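Work diary, Berner House, second-floor rooms
Wednesday

The furniture round began at the east end of the corridor and was completed as far as the garden room by the middle of the afternoon. Laimutė Ķēniņš held the list and the keys. The Yorath room was passed over, the lock having been changed without a key reaching the office. A written request has been made.

The garden room takes its name from the painted wall, green meadow under blue sky, which the last tenants commissioned and which the new ones have asked to keep. It has been entered on the inventory as a fixture. The herringbone floor was inspected on hands and knees from the window to the door. There is light scuffing near the desk, of the kind castors leave, and one raised block by the threshold that will catch a shoe before long. Zimow have been asked to call and press it down. No polish is to be applied until they have been.

The white desk stays against the wall, as agreed with the tenants. Its top is clear and is to remain so until the cabling for the room has been settled. The black office chair is to stand at the desk with its seat towards it. It should be moved by the backrest or by the two armrests and set down squarely, and never pushed from the side, as a chair in the Danine room lost a castor in that manner in April.
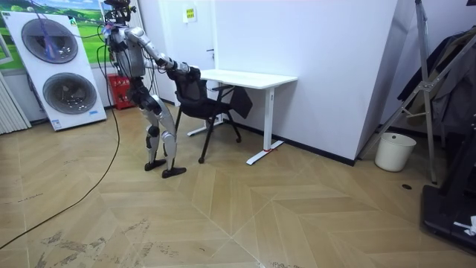
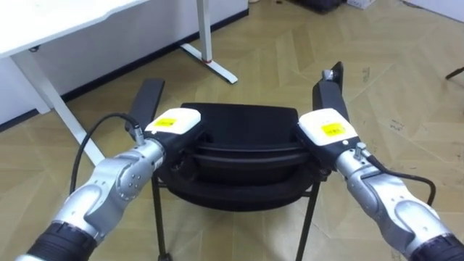
The black chair on the herringbone floor, garden room.

The large white display board with the two washing machine doors remains in the same room. It belongs to the tenants' trade stand and was to have been collected last month. A reminder was sent at noon. Should no reply be received within 15 days, the board will go down to the basement store and a charge will be made for the space. The writer would prefer to avoid this – the basement stairs are narrow and the board is tall.

The radiator in the garden room was bled and its valve set to two. The same was done in the Danine room, where the valve is stiff and needs replacing. Dust between the fins was removed with the long brush, which is itself nearly worn out. A new one has been added to the order, together with felt pads and a tin of castor oil for the hinges – Laimutė advises that ordinary machine oil would serve better, and the order was altered accordingly.

Seven rooms now stand complete on the list. The Yorath room and the small office behind the lift are outstanding. Keys were returned to the cabinet and signed for at a quarter past five.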